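1/ Notes on draft-proofing the interior doors at the Wilham flat, since a few of you asked what I used and what it cost in clearance. Long thread, mostly measurements.

2/ Starting point: 4 mm gap on the latch side, less at the hinges. The bottom gap was worse but I dealt with that in May and won't repeat it.

3/ First attempt was self-adhesive foam from Joltix. Compresses fine on day one. After a few weeks it had taken a set and the latch side leaked again. Removed it with a plastic scraper and white spirit.

4/ Second attempt was a silicone bulb seal from Kaijage, the kind that pushes into a sawn groove. Better recovery, but you need a straight groove and a steady hand. I cut mine with a trim router and a fence.

5/ Order of work: take the door off, clean the stop, mark the groove, cut, vacuum, press the seal in dry. Don't stretch it. Stretched seal shrinks back and opens at the corners.

6/ Cut corners at 45 degrees and leave them slightly long. Mine were short the first time and I had to redo the head piece.

7/ Closing force goes up. If the latch won't catch, move the strike plate before you trim the seal. Mine needed moving once - filled the old screw holes with dowel and glue first.

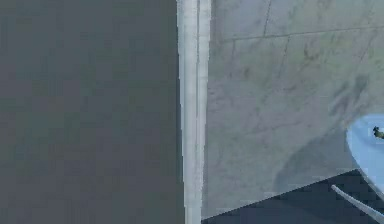
8/ Paint before fitting, not after. Paint on silicone peels and the flakes end up in the groove. Let the second coat harden for a few days or the bulb will stick to it.

9/ Hinge side is different. The door sweeps across the seal there, so use the smaller profile or it will bind and pull the screws.

10/ Next is the hall cupboard in Rirnport, which has no stop at all. Planning to pin one on and groove it off the wall. Will post the profile sizes once I've measured.

26 Aug 2023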